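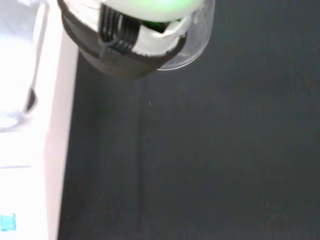
Tamsin Okrafo
Demonstration Engineer, Ilalska

About Ilalska

Ilalska builds and programs robot cells for small laboratories. We work from Zillavport, on the ground floor of the Arango building, with 12 people in engineering and support. Our customers handle liquids and powders in amounts that are dull to measure by hand and easy to get wrong: test labs, dye works, two colleges and a flavor house.

Most of our work is done on arms and instruments the customer already owns. We write the motion programs, fit the tool holders, connect the bench instruments and train the people who will run the cell. Our control software is called Inari. It keeps the arm program, the instrument readings and the run log in one file, so that a result can be traced back to the move that produced it. Inari runs on an ordinary desktop computer and does not need an internet connection.

The open day

Every September we open the demonstration room to anyone who wants to see a cell at work. Registration is free and opens four weeks ahead. Last year 220 people came through, in groups small enough that everyone could stand within sight of the bench. Each visit takes 40 minutes, including questions.

The bench is kept simple. An electronic scale stands on a dark cloth, and a white arm works over it from one side. A glass beaker and a white cylindrical tool held by the arm complete the weighing demonstration. The cloth cuts down glare, which helps when the display has to be read from the back row.
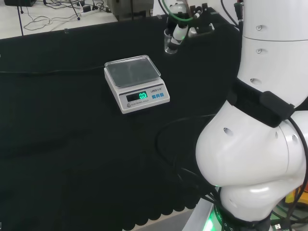

The program starts with a zero check. The scale has to hold zero for 2 seconds before Inari will release the arm. If someone leans on the table, the count starts over, and we usually invite a visitor to try this. Next comes the approach. The arm travels at a reduced speed whenever the public is in the room, and the last part of the descent is slower again. Contact between the tool and the beaker shows up in the reading at once, so the tip position is set with a clearance from the glass wall and checked before the doors open.

After the approach we explain settling time. A reading taken too early includes the movement of the arm, the table and the air. Inari stores the whole curve and marks the point at which the value was accepted. Groups from technical schools can take a printed copy of the curve with them.

We also show what happens when a step fails. A demonstrator presses stop in the middle of a move, the arm holds its position, and the log records the line number. Restarting takes a deliberate confirmation at the keyboard. By the end of last year's open day the log file held 1,277 entries, stops included, and we use it unedited in our training course.

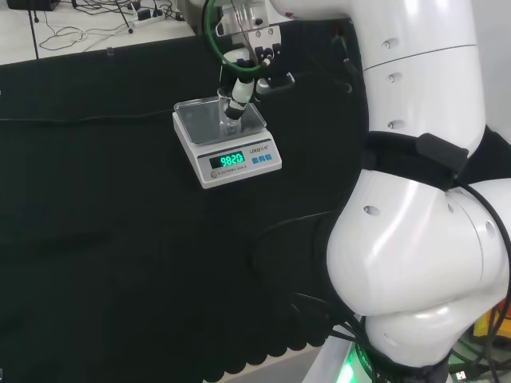
One visitor wrote to us afterward that the weighing was easy to follow but the log went by too quickly, and asked whether the screen could be paused between runs so that a class could compare two curves. It can. The September program now has a pause after each run, and the two latest curves stay on the screen side by side until the demonstrator clears them.

Visits at other times

Groups of up to eight can book the demonstration room on a weekday morning. Tell us what you weigh or dispense, the smallest amount that matters to you and the make of your balance, if you have one. We can usually set up a comparable task with water. Please do not bring samples without asking first.

The Arango building has step-free access from the yard entrance. Sturdy closed shoes are required in the demonstration room, and bags are left at the front desk.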